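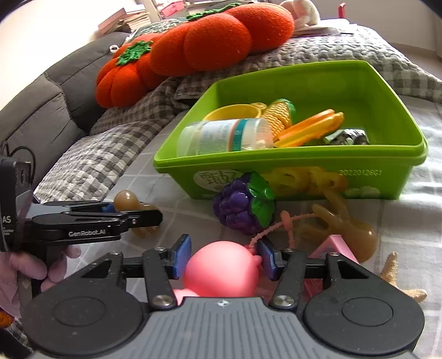

4. Data Collection in the Student Clutter Task

Projects > Molto > Working papers > Section 4
July — Zustley Student Robotics Group, Zostside

4.1 Setting and equipment

The clutter task was the second of the Molto collection tasks and the first to be carried out outside the teaching lab. Nine students took part as operators. Each had completed the tabletop task described in Section 3 and was familiar with the hand-held grippers, so no further training was given beyond a short walk-through of the task sheet.

Operators worked with two hand-held grippers and no arm. Figure 1 shows the view from a camera on one gripper, with its fingertips on either side of a round pink toy. The second gripper comes in from the left, held in the operator's left hand, with its jaws around a translucent brown toy. All views used in this section have the same general layout: the gripper's own linkages fill the lower part of the image and the working area lies beyond them.

4.2 Task definition

The operator was asked to move toys between an open surface and a storage bin. Two directions were defined, "clear" (surface to bin) and "unpack" (bin to surface). The starting direction alternated by session. Operators chose the order of objects and could use either hand, or both, for any object. Regrasping was permitted and was not treated as a failure.

Objects were supplied from mixed household toy boxes and were not standardised. We had considered a fixed object list, as used in Section 3, but it gave poor coverage of soft and irregular shapes. The mixture in Figure 1 is typical in kind: a smooth, balloon-like toy, a glossy purple berry or grape cluster with a moulded green leaf cap, a rough-surfaced starfish, and rubbery pieces with finger-like projections. The last group gave the annotators the most trouble, for reasons set out in 4.4.

Supporting surfaces were also left uncontrolled. A cloth surface moves when a fingertip drags on it, and operators who had learned on a rigid bench tended to press too hard in their first session. We kept these sessions. Bedding, cushions and other soft furnishings in the background were not removed — the perception group had asked for visual clutter, and the task sheet reflects this.

4.3 Sessions and screening

A total of 104 sessions were recorded. After screening, 85 were retained. Sessions were rejected where the timestamps of the two grippers could not be aligned, where the recording stopped before the task did, or where the task sheet had not been filled in. Screening was done by a student who had not operated the grippers in the session under review.

The retained sessions contain 2263 grasp attempts. An attempt begins when the fingertips start to close near an object and ends when they reopen or the recording ends. An attempt that closes on nothing is still an attempt under this definition. Two-handed grasps are entered once, under the hand that closes first.

4.4 Annotation

Annotation was carried out in Vik, the group's in-house labelling tool. Each attempt received an object class, a hand label and an outcome. Class names were kept broad ("food-shaped toy", "animal", "container", "other soft") and annotators were told to use "unclear" freely.

Three sources of disagreement were noted. Translucent objects were often given loose boundaries, particularly where a second object stood behind them. Objects seen through the wall of a semi-translucent bin, such as the rounded yellow and orange shapes in Figure 1, were labelled by some annotators and skipped by others; the guide was later changed so that they are skipped unless also visible over the rim. Finally, thin attachments such as cords were sometimes labelled separately from the toy. They are now part of the parent object.

The earlier labels were revised to match. Outcome labels were unaffected by the change, and the training split in Section 5 uses the revised set throughout.

Zustley Student Robotics Group, Zostside | Contact the group | Copyright the authors | Back to top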